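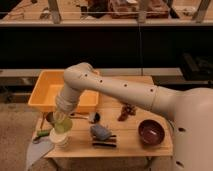
手元の仕事 シクコム作業場

緑のカップに手先が届いたところ。カップの下には白い筒形の容器がある。つかんでいるのか、まだ上で構えているのか、この角度では見分けがつかない。

ウルト(Ulto)のシクコム(Sikcombe)作業場は、家庭から引き取った中古の小物を仕分ける場所である。食器、文具、玩具、布もの。値段のつくものとつかないものを分け、つくものは種類ごとに次の工程へ送る。7月からこの仕事の一部を、アヴラム(Avram)と呼ばれるアームが受け持つようになった。導入を請け負ったのはバンドブリッジ(Bundbridge)という会社で、作業場に入ったアームは2台だ。

会社の案内には「人をくり返し作業から解放する」と書いてある。くり返し作業が減ったかどうかを確かめるつもりで通いはじめ、いまのところ、はっきりした答えは出ていない。以下は、通うあいだに書きとめたことに手を入れたものである。手放しでほめる文章を期待して来た方には物足りないと思う。

机の上

ここの仕事机は淡い色の木の天板で、見たところ会議室にでもありそうな品だ。そこに柔らかいものと硬いものがいっしょに載る。えび茶色の鉢のつやと、青灰色のぬいぐるみ風のものの毛羽立ちが、同じ天板の上にある。人間ならどちらも見ずに手を伸ばせる。機械にとっては別々の問題らしく、説明に来たバンドブリッジの担当者も、硬さの違うものが混ざると難しい、とそこはあっさり認めた。

それなら最初から混ぜなければよい、という話になる。実際、8月には「柔らかいものは別の箱に」という貼り紙が出た。では誰が別の箱に入れるのか。人である。自動化の前には、引き取った箱をそのまま机にあけて、手が勝手に分けていた。いまは分けるための前に、もう一度分けている。

この前段の作業には、しばらく名前がなかった。日報の欄にもないので、やった人は「その他」に時間を書いていた。あとで「準備」という欄ができた。名前がついたことを現場は喜んでいたが、欄ができたということは、なくならない仕事だと会社が認めたということでもある。

数字のこと

作業場が見せてくれた記録によれば、ある日の午後にアームへ渡された品は314点、そのうち人の手でやり直したのが51点だった。会社はこれを順調と呼んでいる。残りは触らずに済んだのだから、そう呼びたくなる気持ちはわかる。

ただし、やり直しの内訳がない。落としたのか、置き場所を間違えたのか、持ち上がらなかったのか。落とした茶碗と、隣の箱に入ったペンとでは、後始末にかかる時間がまるで違うはずだ。記録の上ではどちらも一点である。内訳を取らないのかと尋ねると、「取る人手がない」という返事だった。人手を浮かせるために入れた機械の成績を調べる人手がない。取材帳にそのまま書いた。

もうひとつ気になるのは、渡された品だけが数えられていることだ。前段で「これは無理だろう」とよけられたものは、最初から数字に入らない。よける目がよくなればなるほど、機械の成績は上がる。その目は長くこの机で働いてきた人たちのものだ。

待つ時間

アームが動いているあいだ、そばの人は待つ。手を出してはいけない決まりになっている。決まりそのものには賛成である。人の前腕よりずっと太いものが机の上を動くのだから、近づかないに越したことはない。

問題は、待つ時間の扱いだ。次の箱を用意するには短く、何もしないでいるには長い。休憩ではないので座って飲み物を取るわけにもいかず、作業でもないので記録には残らない。ある人は、この時間に肩が凝るようになったと言っていた。以前は手首だったそうだ。凝る場所が移っただけなら、それを「負担の軽減」と呼ぶのは早い。

速さについても書いておく。人がひとつかみで三つ四つと運ぶところを、アームは一つずつ運ぶ。慣れた人の隣で見ると、その差はかなり大きい。夜に人がいないあいだも動かせるというのが導入のときの説明だったが、まだ夜に動かしたことはないという。止まったときに起こしてやる人が要るからだ。

手の仕事、目の仕事

導入のあと、机の担当から2人が見守りの役に移った。役の名前は変わったが、給与の区分は変わっていない。見守りのほうが楽でしょう、とよく言われるらしい。聞いてみると、楽かどうかより、勘が鈍るのが嫌だという声が先に出た。

この仕事の勘というのは、たとえばこうだ。器を持ったときの重さで、ひびがありそうだとわかる。布の端を指でこすれば、何度洗われたものか見当がつく。表から見て値がつきそうに見えても、裏の感触で別の箱へ回すことがある。手に取らなくなれば、その判断は画面と外見だけに寄っていく。会社は「判断は人に残る」と説明しているけれど、触らずに下す判断が前と同じものだとは思えない。

新しく入った人のこともある。以前なら、最初のひと月は隣に座って、ひたすら同じ箱をさばきながら覚えた。いまは最初から見守りに入ることがある。手で覚える期間がないまま、機械の間違いを見つける役を任されるわけだ。何が間違いなのかを、どこで覚えるのだろう。この点を会社に尋ねると、研修資料を準備中だということだった。まだ見せてもらっていない。

よくなったこと

疑ってばかりでは公平を欠くので、よくなったことも書く。

机の高さの話がようやく通った。低すぎるという不満は何年も前からあったのに、アームの据え付けに合わせて測り直すことになったら、人の机まで一度に直った。通路も広くなった。床に仮置きしていた箱は棚へ上がり、足もとが歩きやすい。機械のために片づけたところを人も使っている。機械が来る前に人のためにやってもよかったはずだが、直ったことは直った。

単調なものばかりが続く箱では、たしかに助かるという人もいる。同じ形のふたが延々と出てくるような箱だ。そういう日は、機械に渡して別の机へ行けるのがありがたいと話していた。この言葉は、案内に書いてあるとおりの意味で受け取っておく。割れものを続けて扱う日に指を切ることが減った、という話も聞いた。こちらは記録を見ていないので、聞いたとだけ書く。

「慣れれば」という言葉

取材中にいちばん多く聞いたのは「慣れれば」だった。慣れれば速くなる、慣れれば止まらなくなる、慣れれば気にならない。バンドブリッジの人も、ウルトの人も、現場の人も使う。けれども主語がそれぞれ違っている。前の二つでは機械が慣れることになっていて、最後のひとつでは人が慣れることになっている。

いまのところ、より多く慣れたのは人のほうに見える。アームがつかみやすい向きに品を置く。重なりそうなら先に離しておく。細い棒のようなものは横に寝かせておく。指示書にそう書いてあるわけではなく、やり直しを減らしたくて自然にそうなったという。こうした手間は導入費にも効果の計算にも入っていない。

次の契約の更新では台数を増やす案が出ているそうだ。増やす前に、準備の欄に書かれた時間を一度合計して、机の担当だった人たちに見せてほしい。見せたうえで増やすというなら、少なくとも話し合いにはなる。

このページについて

品物の持ち主がわかるような話、働いている人の名前や勤続年数は載せていない。作業場の発言は本人に読み返してもらい、直しの希望があったところは直した。会社側の説明は、ウルトの見学用の案内と、作業場での口頭の説明による。夜間の運転が始まったら、続きをこのページに足す。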